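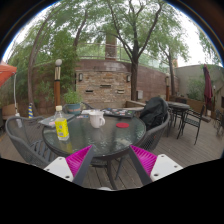
Wanted: people who own a patio table and do not believe in coasters

Plerden is looking for households to take part in a home trial of outdoor table care. I run it. My name is Wenche Lindqvist and I have spent a long time reading the claims printed on bottles of glass cleaner, deck wash and chair treatment, and I believe very few of them. If you believe most of them, you are welcome to apply too, but you may find the paperwork annoying.

What we want to know

Everybody who sells patio furniture has advice on how to look after it. Clear the table every evening. Always put a mug on a coaster. Never leave a plant pot on glass. Keep paper inside. Wipe with this, then with that, and buy the second one from us. I have asked three sellers where the advice comes from, and what I got back was more advice.

So we would like to watch ordinary glass-topped tables being used in ordinary ways through a season. A mug gets put down next to the coaster and not on it. The mail comes out and stays out. A plant lives on the table because the table is where the light is. Does any of it matter to the glass, the rim or the legs? Maybe. I suspect that most of the damage blamed on mugs is done by grit and a dry cloth, but that is a suspicion, and I have been wrong about outdoor furniture before. I once defended a cushion fabric in print for two years.

Who we are looking for

You have a table with a glass top that stays outside. Round, square or oval, we don't mind. Dark glass is especially welcome, as it shows every smear and people complain about it most.

The table stands on a deck, on paving or in a courtyard. Balconies are fine if the table is out in the weather. A table in a glazed sunroom is an indoor table, whatever the realtor called it.

You use it. I mean breakfast, bills, potting, cards, whatever you do at it. Show tables with a bowl of lemons on them are of no help to us.

You have at least two chairs that go with it. Woven ones are good. We would like to see what gets into the weave and whether the brush everyone recommends gets any of it out.

You are 18 or over and can write a short note in plain words. "Looks fine" is a perfectly good note if it looks fine.

Please don't apply if you work for a company that makes or sells furniture, cleaning products or furniture covers. Please also don't apply if you write reviews in exchange for free goods. I will check, and it will be an awkward phone call for both of us.

What you would do

Once a week, before you clear anything, you look at the table and write down what is on it and how long you think it has been there. Then you lift each thing and look underneath. If there is a ring, a stain, a scratch or a dead bug, you note where.

Half of the households will be asked to clean with water and a soft cloth only. The other half get a product called Pemach, which we bought at full price from a store. You don't choose which group you are in, and I don't either. If you get Pemach and hate the smell, you can drop out and keep the rest of the bottle, or not keep it.

Once a month you move the table and look at the deck under the legs. Get someone to help you. Glass is heavier than it looks and we are not paying for your back.

At the end there is one long phone call with me. I will ask you whether you think the cleaning made a difference and I will ask it more than once, in different ways. People tend to say yes when they have put in the work, and I would like to know what they say after they have got tired of me.

What you would not do

You would not tidy up for us. This is the hardest part to get across. In our last round, in Andrade, we asked people to leave their tables as they were, and we were then told about a remarkable number of tables with nothing on them. I don't believe it. If there is a folder that has been sitting behind the plant pot since spring, I want to hear about the folder. If you brought out some papers to sort and didn't sort them, good.

You would not be asked to buy anything, and nobody will try to sell you a cover.

Time and money

The trial starts in February and lasts through the summer. Expect half an hour a week, less if you write short notes, more if you are the kind of person who looks under the seats.

We pay $300 per household, in 3 parts. The last part comes after the phone call. I wish we could pay all of it up front, but we did that once and the notes got very thin.

If the glass cracks during the trial and it is the fault of something we asked you to do, we replace the top. If it cracks because a tree fell on it, we are sorry, and we would still like the notes.

We have room for 201 households. The odd one is my own, which will be kept out of the results and is there mainly so that I have to do the chore as well. The last call brought in over 800 replies, so please don't take it personally if you get a short no.

Who pays for this

A fair question, and you should ask it of everyone. The money comes from Plerden's readers, through subscriptions. Satby, which rents out garden furniture, has offered to lend us tables, and we turned them down. We will publish what we find even if it is that nothing makes any difference, which would be a dull article and is what I expect.

How to apply

Write to us at the Plerden office by letter or through the form on our contact page. Tell us:

what your table is like and what it stands on
how old it is, if you know
what is on it right now, without going out to clear it first
what you clean it with, if anything
the worst thing that has ever happened to it

No photos at this stage, please. Half a page is plenty. Anyone who describes their table as "timeless" goes to the bottom of the pile.

Replies go out by mail once we have read them all. If you have a question before applying, leave a message for me at the office and I will call you back, though not quickly.

Posted 19 Sep 2021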